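4.3 Recording with the Hand-Held Grippers

This section covers plate and tray tasks for the Tefera student project. Complete the calibration in 4.2 first. Sessions need one operator and one logger. The logger starts and stops the recording and does not handle objects.

Before you start

1. Charge both grippers to at least 80 percent. Below that, the log may drop out before the end of a full set.
2. Wipe the markers with a dry cloth. Do not use cleaning spray on the printed squares.
3. Check that each marker mount is tight. If a mount turns under light finger pressure, tighten both screws and repeat 4.2.
4. Open a new session on the club laptop and enter the operator's initials, the task code and the room.

Note: Task codes are listed in the Windari sheet, kept by Gisela Palma. Codes from last year's sheet are no longer accepted by the upload script.

Recording a plate task

5. Stand facing the work surface with one gripper in each hand. Keep your elbows clear of your body.
6. Close and open both jaws fully. The logger confirms that both traces move on the screen.
7. Hold still for 5 seconds after the logger says "start."
8. Bring the jaw to the rim of the plate from the side. Squeeze the trigger slowly until the pads meet the rim, then stop. More force does not improve the grip and will tip a light plate.
9. Move the plate at an even speed. Keep the marker on the working gripper turned toward the head camera.

Caution: Use the practice plates only. Keep food portions small and set them away from the side you intend to grip.

10. Hold the second gripper upright when it is not in use. Do not rest it on a table or put it down in the middle of a take.

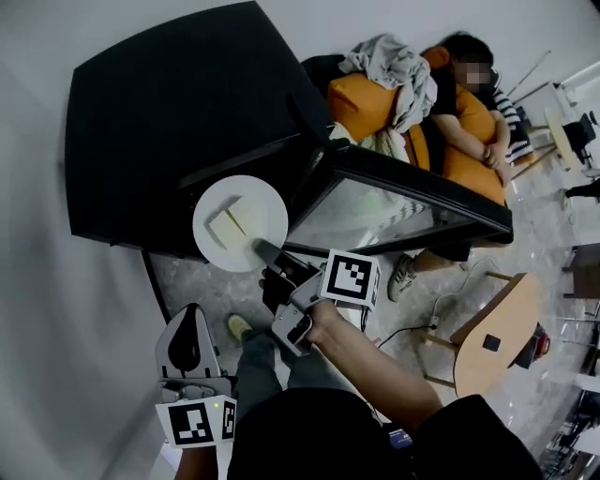 11. Release the plate only when it is fully supported. Open the jaw, draw it straight back and hold still for 2 seconds.
12. The logger says "stop" and marks the take as good, bad or unsure. Dropped plates are marked bad but are kept.

A full set is 20 takes. Change operators after each set – tired hands produce jerky trigger traces, and these have to be removed later by hand.

Note: If the trace freezes during a take, finish the motion anyway and mark it bad. Restart the gripper between takes, never during one.

After the set, copy the session folder to the Brandia drive and check that the file count matches the log. Report any mismatch to Walter Carhuamaca before deleting the local copy. Return both grippers to the charging shelf with the jaws open.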